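Accueil Carnet Atelier Archives Liens Contact

12 octobre 2024

Quelle journée ! Je note tout ce soir avant d'oublier, parce que j'ai enfin compris la panne qui me gâche la vie depuis août et que je suis beaucoup trop content pour aller dormir.

Je reprends. La pince Dadard marchait très bien avec ses doigts neufs. Puis j'ai mis les manchons de caoutchouc, ceux commandés chez Farkthorpe, et depuis ce jour-là j'ai un défaut qui va et vient. La pince se ferme sur l'objet, le contrôleur annonce « prise confirmée », le bras monte, et deux secondes plus tard l'objet glisse et tombe. Pas à chaque fois, évidemment, sinon ce serait trop simple. Avec les éponges et les gobelets en plastique, jamais rien. Avec les couverts, une catastrophe. J'avais fini par accuser le logiciel de Vidico, puis mes réglages, puis le câble (j'ai changé le câble, il n'y était pour rien, pardon au câble).

Ce matin, donc, grande décision : on ne touche plus à rien, on fait une série propre avec un seul objet, toujours le même, et on écrit le résultat de chaque essai dans le cahier. J'ai choisi la fourchette. C'est l'objet le plus méchant que je connaisse pour une pince à deux doigts, tout fin, tout lisse, avec un manche qui pivote dès qu'on le prend un peu de travers. Et sur une table aussi brillante, aucune chance que le frottement vienne m'aider.

Vingt essais, même vitesse d'approche, même consigne d'effort. J'ai forcé l'arrêt juste avant la fermeture à chaque passage, le temps de regarder comment les doigts se présentaient. 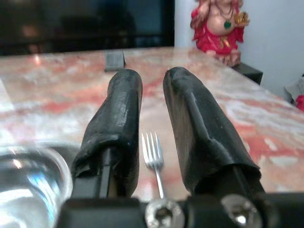

La fourchette entre les deux doigts, pince encore ouverte.

Sur 20 essais, 5 chutes. Cinq ! C'est énorme et c'est merveilleux, parce qu'avec cinq chutes dans une seule série on peut enfin chercher ce qu'elles ont en commun. J'ai relu le journal du contrôleur ligne par ligne, avec un café puis un deuxième, et le motif saute aux yeux une fois qu'on le cherche. Dans les cinq cas, la courbe d'effort monte, s'arrête sur un petit palier, redescend d'un rien et repart. Dans les quinze autres elle monte d'un trait jusqu'à la consigne.

Le palier, c'est le caoutchouc ! Le manchon plisse, le pli s'écrase le premier, le contrôleur sent une résistance et croit tenir quelque chose de solide. Il valide. Ensuite le pli se détend pendant la levée et la fourchette n'est plus serrée par grand-chose. Avec une éponge, ça ne se voit pas, l'éponge rattrape tout. Avec un manche de fourchette, adieu. J'ai appuyé sur le caoutchouc du bout de l'ongle, bras coupé, et on le sent très bien céder puis revenir.

Vérification immédiate, je ne tenais plus en place : consigne d'effort portée à 80 % et un temps d'attente ajouté avant de valider la prise, pour laisser la matière se tasser. J'ai refait une série. Plus une seule chute ! J'ai crié tout seul dans la pièce.

Bon, il faut aussi que j'écrive la partie moins glorieuse, puisque ce cahier sert à ça.

En fin d'après-midi j'ai voulu essayer la reprise après arrêt, bras orienté vers le sol, en dehors de la table. La procédure Agudelo, celle que j'ai recopiée en première page, dit : arrêt d'urgence à portée de main, personne dans la zone, chaussures fermées. J'avais bien l'arrêt d'urgence. Pour le reste, j'étais tellement pris par mes courbes que je n'ai rien vérifié du tout.
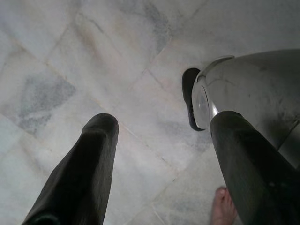

À la remise sous tension, le bras a fait ce que je redoute depuis toujours sans l'avoir jamais vu : il est reparti vers sa dernière position mémorisée sans attendre ma confirmation. Un mouvement court, quelques centimètres, pas rapide. J'ai tapé sur le bouton rouge et il s'est figé net. Aucun choc, aucun bobo, rien de cassé. Mais le cœur qui cogne, oui, et longtemps.

J'ai passé l'heure suivante à reproduire le défaut, cette fois chaussé, debout près de la porte, le bouton dans la main. Il se reproduit très bien. Si l'arrêt d'urgence est relâché avant que le contrôleur ait fini de démarrer, l'ordre en attente reste dans la file et part tout seul dès que les moteurs sont alimentés. Si on attend la fin du démarrage, la file est vidée et le bras demande la confirmation comme il doit le faire. Deux séquences, deux comportements, et la mauvaise est exactement celle qu'on fait quand on est pressé.

Là aussi j'ai presque sauté de joie, je l'avoue. Un défaut qu'on sait refaire à volonté est un défaut qu'on va pouvoir corriger ! J'ai déjà écrit un bout de code qui vide la file dès le démarrage, quel que soit l'état du bouton. Il n'est pas encore installé, je veux le relire à tête reposée. D'ici là, le bras reste débranché au mur — pas en veille, débranché.

Ce que je dois faire demain, dans le désordre :

Relire le code de vidage de la file et le tester à vitesse minimale, pince vide.
Écrire à Vidico avec les deux séquences et les journaux joints.
Démonter les manchons et regarder s'ils se plissent parce qu'ils sont trop longs ou parce que je les ai mal enfilés (je parie sur moi).
Mettre une vieille paire de chaussures fermées à côté du boîtier d'arrêt et ne plus l'en bouger.
Marquer la zone au sol avec du ruban, du vrai, qui tienne sur le carrelage.

J'aimerais aussi refaire la série avec une petite cuillère. Le manche est plus court, la prise tombe plus près du centre de gravité, et je suis curieux de voir si le fameux palier apparaît au même endroit sur la courbe. Et puis un couteau à beurre. Et puis j'arrête, il est tard, je dois encore recopier les valeurs de la seconde série au propre et mon stylo bave.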